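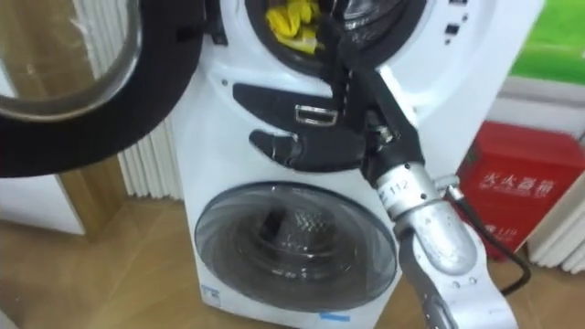
top drum, yellow cloth, gripper at the cloth. our November so far

1/ ok people keep asking what our robotics club is doing this term so – thread. Short version: laundry. Long version: also laundry

2/ project is called Pranero. student team, 13 of us, most in second year, two who only come for the soldering. The course gives us credit if the thing passes the final demo. Demo is at the end of the month. yes we're behind

3/ the task: arm starts back from the washer, finds the upper drum, gets the gripper to the cloth, takes it out, backs off without hitting the door. Sounds like one task, it's five and they all hate each other

4/ why the double decker machine? two drums, two doors, two heights. If your code only works at one height the judges will just say "now the lower one". ask me how I know

5/ cloth is the worst object. a mug is a mug every time. Cloth gets shoved up against the side of the drum in a new shape every run and the policy has to deal. We picked yellow so at least finding it in a dark drum is easy

6/ data so far: 946 teleop runs logged, 113 of them thrown out. mostly bumped doors, some where the operator sneezed (me, twice)

7/ teleop tip for the first years – come in from the side away from the open door. slow down before the rubber ring. the wrist is fatter than you think it is and the cable is longer than you think it is

8/ also check the cable EVERY time. it likes to loop behind the forearm. we lost a whole evening to a cable

9/ question from the replies: "why not learn the whole thing end to end." we tried!! Jendimness (our first model, don't ask about the name) was end to end. it learned to hover. Beautiful hovering. would not go in

10/ so now it's split up. Reach, enter, grab, pull, retreat. Each bit gets its own score so when a run fails we know wich part to yell at

11/ the drum check is its own little classifier. has to say "cloth" or "empty" before the arm moves. shiny metal messes with it bad, all those dimples throw highlights and it wants to call a highlight a sock

12/ fix was boring – more pictures with nothing in the drum. 2,807 empty frames now. different lights on, door at different angles. false socks way down
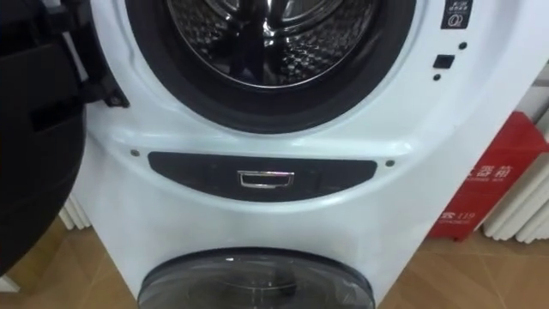

PART TWO: stuff I'd tell next year's team

13/ book the machine time early. the Sitompul group (other team, same course, nice people, bring snacks) has it until 6 pm and then it's ours till the building closes

14/ tape marks on the floor for the base. don't eyeball it. we eyeballed it for three weeks and the reach scores were garbage and we blamed the network

15/ write down what counts as a success BEFORE you collect. is cloth half out a success? we had two answers to that and had to relabel a big pile

16/ lower door is still on the to do list. the scoring sheet says bonus points. opening it ourselves is extra bonus, the little silver handle in the middle is a whole separate fight over what it even opens

17/ submission goes in under the team name Zedusura, video plus a four page report. I have written one page. it is mostly the title

18/ if you want to join we meet after 6, bring a laptop, no experience needed, we'll put you on labeling first and then you get to drive the arm. dms open

19/ ok back to it, run 947 is waiting on me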